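Storage that shows what it holds: retrofitting the Clostside kitchen
Speaker notes, afternoon session

Slide 1. Title
Wait for the doors. State the scope: one shared kitchen, one building, storage only. Plumbing and ventilation are in the Henríquez report, and questions on those go to the end.

Slide 2. The building
Clostside dates from 1887 and has been subdivided twice. The shared unit has 1086 square feet, of which the kitchen takes a small part. Exterior walls are solid brick. Interior partitions are lath and plaster and will not carry a loaded wall cabinet without blocking. This fixed most of the later decisions.

Slide 3. Closed storage and its cost
Closed cabinets hide contents. In a kitchen used by one household that is a minor problem, as the person who put the item away is usually the person looking for it. In a shared kitchen the two are usually different people. The effects are duplicate buying, items pushed to the back, and doors left open during cooking. Residents reported all three in the Bira interviews. Read one interview excerpt if time permits, otherwise skip.

Slide 4. Rail systems 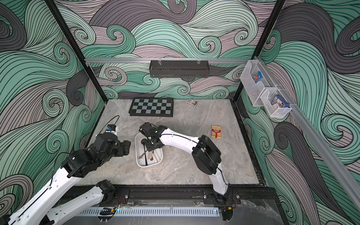
Load on a rail is governed by the fasteners first and the rail section second. On plaster, fix into studs and treat toggles as backup. The other variable is the container. A solid bin has to be labeled and the label has to be kept current. Clear acrylic bins on an aluminum rail let a small packet or a card box be identified from the front, with no label to maintain. A metal basket hides more but has a place for bulkier stock. A busy wall pattern makes the edges of clear containers harder to pick out, so specify a plain backing if the users include anyone with low vision.

Slide 5. Mounting height
Give the range, then the reason for it. Lower rail within seated reach, upper rail for light goods only. Do not place a rail over a burner. Mention that Bulta, the second site, mounted its upper rail too high and had to redrill. Patch repairs in plaster took longer than the original installation.

Slide 6. Drawers and trays
Drawers fail in shared kitchens at the divider. Fixed dividers assume a set of a known size, and shared sets drift: pieces get lost, replacements are longer or thicker, and the slots stop fitting. The options are adjustable dividers or none. An open tray on the counter takes mixed cutlery without sorting, cleans in a sink, and can be carried to the table. It uses counter space and collects crumbs.
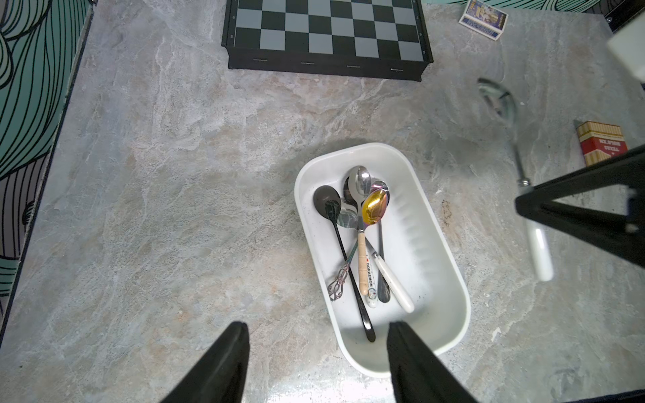

Parisa Kermani objected, on reading the draft, that open trays move the work of sorting from the person putting away to the person setting the table, and that the total may not drop. The objection is fair. We did not time either task. Say so on this slide and move on.

Slide 7. Maintenance
Open storage needs wiping. Grease film builds on any surface near the range, and acrylic scratches if cleaned with abrasive pads. Mild soap, soft cloth. Check rail screws each September.

Slide 8. Open questions
Allocation of space between residents. Whether the stud spacing at Bulta permits a longer rail. Disposal of the old cabinets, still in the basement. The slot is 90 minutes including discussion, so stop here by 3:15 and take questions from the floor.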